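# Nomum bathroom cleaning service: review meeting

7 April 2018, upstairs office
Chair: Bastien Riviere. Also present: housekeeping, purchasing, maintenance, front desk. 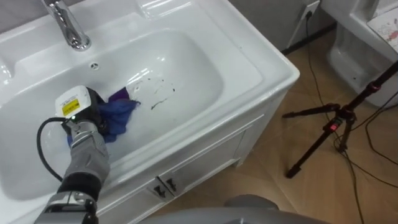 **1. Where we are with the offer**

Jikeck has sent a second version of its quote for the Nomum service. The monthly price for one arm, with support and cloths, is now 2,879 dollars. The first quote left out the cloths. Purchasing asked what else was left out and will get that in writing before anyone talks about a contract.

The quote covers washbasins only. Toilets and floors are listed as "planned" with no date. Bastien said he won't pay for planned.

**2. What it does on a basin**

Housekeeping went over the cleaning method. The arm holds a cloth in a gripper and wipes the inside of the bowl. The sales sheet calls this "full basin care." Housekeeping's view is that wiping a bowl is the easy part - the time goes into the base of the faucet, the overflow hole and the edge where the top meets the wall. None of these is mentioned in the sheet.

Questions for Jikeck:

- Does it check for marks after wiping, or just run a set number of passes?
- Who changes the cloth, and how often?
- What happens with dried toothpaste, hair dye or makeup?
- Can it use our own cleaner, or only theirs?

Maintenance also wants to know how hard it presses. We replaced 2 basins last October after chips near the drain and don't want to argue over who did it.

**3. The numbers**

Jikeck claims 13 basins per shift. We have 62 rooms. Front desk pointed out that somebody still has to move the unit from room to room, and the quote counts that person's time as zero. Bastien asked for the sum to be done again with a real wage in it.

Purchasing thought the price might come down if we signed for longer. There was little interest in signing for longer.

**4. Other options**

Closano offers a similar arm but won't quote without a site visit. Danladi sells the hardware alone and leaves the setup to the buyer. Maintenance said no to Danladi right away. Closano may visit if the visit is free.

**5. Decisions**

- No order for now.
- Purchasing sends the questions under item 2 to Jikeck and asks for a full list of extras.
- Housekeeping writes down how long a basin takes by hand, faucet and edges included.
- Bastien to ask Jikeck for the name of a customer who has paid for a full year - a trial site doesn't count.

**6. Any other business**

The ice machine on the second floor is leaking again. Maintenance has the part on order.

Next meeting when Jikeck has answered.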